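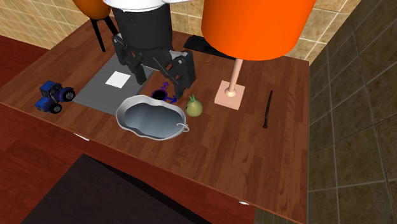

# Pay for the second visit

Gurport has a free eye screening day every April. The town is good at it. Last time 1,526 people came through the hall, sat in front of a chart with one eye covered, and went home with a slip of paper. Some of the slips said everything was fine. A good many said to see an optometrist.

I think we should spend less on the slips and more on what comes after them.

The screening is run by the Rellitz Sight Fund, which has done it for 11 years. I have nothing against the fund. My own pressure problem was picked up at one of its early screenings, and I still use the drops. But I had a car, an employer who let me go at two in the afternoon, and enough in the bank for new lenses. Take away any one of those and I might have put the slip on the fridge and left it there.

The nearest optometrist taking new patients is in Undus. The bus goes three times a day and the last one back leaves before most shifts finish. A parent with two kids in school has to pull them both out or find someone to mind one. Then there are the glasses. The exam may be covered, depending on your age and your plan, but frames usually aren't, and children break frames.

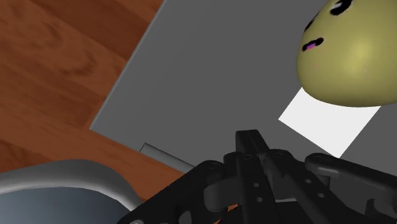 *Black gripper, close up.*

The fund's annual report lists 1,961 screenings across the district, including the school visits. It doesn't list how many people went on to a full exam. I asked, and was told it isn't tracked. I don't believe anyone is hiding a bad number. Screenings are easy to count, donors like to see the count go up, and so that is the number that gets printed. But a screening doesn't treat anything. It tells you to go somewhere else, and if you can't get there you are no better off than you were in March.

My proposal is a plain one. Cut the April event back by a third. Drop the printed bags, the banner and the second hall. Put that money into three things: a van to Undus one day a month, a voucher that covers a basic pair of frames, and a few paid hours for someone to phone every person whose slip said to go. The phone calls matter most. People lose slips. They also get frightened, especially older people who have heard the word glaucoma and would sooner not hear it again. A call from a person who can book the appointment on the spot gets around a lot of that.
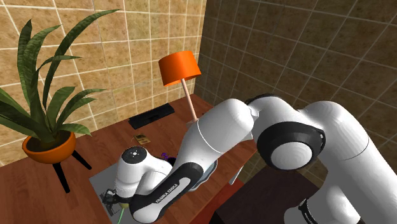
*White robotic arm and floor lamp, tiled room.*

The usual objection is that a smaller screening will miss people. It will. Somebody who would have been caught this year won't be, and I don't want to wave that away. But we are already missing people at the other end, and those ones had their names written down in our own hall.

Another objection is that transport and glasses are the government's job. Perhaps they are. I've written to our member about it twice. Until that changes, the kid who can't read the whiteboard is still in grade four and still can't read it.

The fund takes comments on next year's budget until the end of the month. Mine is already in.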